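FOR IMMEDIATE RELEASE

Bikley opens small-enclosure assembly bench at Udach, starts taking short-run orders in March

UDACH -- Bikley, the contract assembly shop, today opened a bench for small enclosures at its Udach site. Gray boxes, lids, screws, terminal parts. Short runs, repeat runs, odd jobs that bigger shops send back. Orders open in March.

The bench is for customers who need a box closed properly and don't need ten thousand of them. Smallest run, 384 pieces. Largest run the bench will book in one go, 1834. Anything over that goes to the main floor and gets quoted seperately.

First customer is Hitusari, which makes pump timers and wants its housings put together close to home. Its opening order is 1170 enclosures, lid on, all corners fastened, packed flat side down. A second order, from hardware distributor Csizmadia, covers up to 673 units and is still being finalized.

Everyday tools, kept within reach

Bikley kept the tool list short. Cordless driver, stand, bits, parts basket. The driver parks nose down so the bit points the same way every time it is picked up or put back. No hooks, no drawer to dig through. 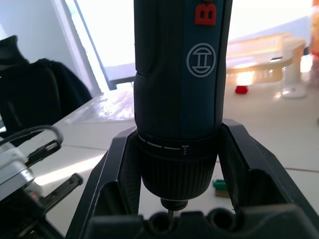 Bosch cordless screwdriver in its black stand at the Udach bench.

Bit size is set per job and written on the job card. Cross-head for most lids. Other bits by request, customer to say so when the order is placed -- not after. Torque setting goes on the card too. If a customer has no torque figure, Bikley will run a few test lids and agree on one before the order starts.

The work surface is two white tables pushed together, near one for assembly, far one for parts. Pale on purpose, the company said. A dark washer or a stray screw shows up right away against it. Larger parts wait in a beige basket with slotted sides along the back. Small connectors and rings come forward as the job calls for them.

"We looked at fancier benches and went with tables," the company said in a statement. "They're the right height, they wipe down, and if one gets chewed up we swap it. Customers are paying for the box, they're not paying for the furniture."

Plain tables also mean the layout can change between jobs. Hitusari's housings are small and take up little room. Csizmadia's are bigger, and for those the basket moves over to a side shelf.

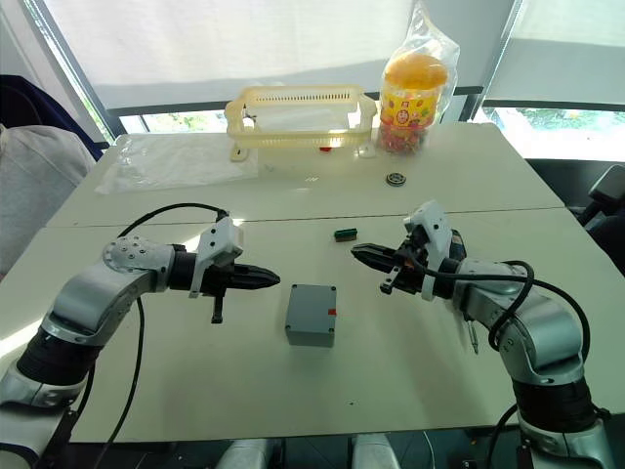 What the bench will take

Plastic enclosures with rounded or square edges. Metal enclosures, painted or textured finish. Lids with corner screws, two or four. Terminal strips and short connectors, customer supplied or bought in. Rings, washers and bearings where the drawing calls for them.

What it won't take, for now: glued lids, gaskets that need curing, anything that has to be opened again and wired after closing. Those stay with the main floor.

Lids get the most attention. Textured metal is popular with customers and hides fingerprints well, but a slipped bit leaves a bright scratch that no one can buff out. So the lid is held down while the screws go in, the bit is seated in the recess first, and then the driver runs. Screws go in one corner at a time and get a last check once all are down. A head left standing proud gets run down again before the box moves on.
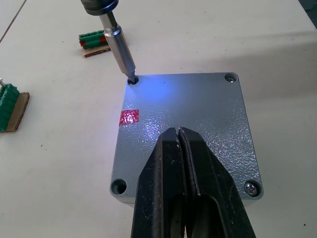 Screws are the other thing customers ask about. Bikley will use what the customer sends or supply its own, and the two do not get mixed in one order. Spares go back in a labeled bag with the last carton. Any lid that gets marked during assembly is set aside and reported with the shipment, and the customer decides whether to keep it or have it replaced at no charge.

Samples and lead times

Sample boxes are available before a full order. One closed, one open with screws in a bag, so buyers can try the fit themselves. Sample requests should include a drawing, the screw type and a note on finish. A photo of an older unit is fine if there is no drawing.

Lead time depends on parts. With everything on hand, the bench starts a job the morning after the paperwork clears. Parts deliveries are accepted at Udach untill 4 p.m. and should be marked ENCLOSURE BENCH on the outside of the carton, otherwise they end up at the main dock and lose a day.

About Bikley

Bikley assembles small housings, control boxes and fittings for equipment makers. The Udach site handles short runs and samples. Order forms and the bench price list can be requested from the Udach sales desk.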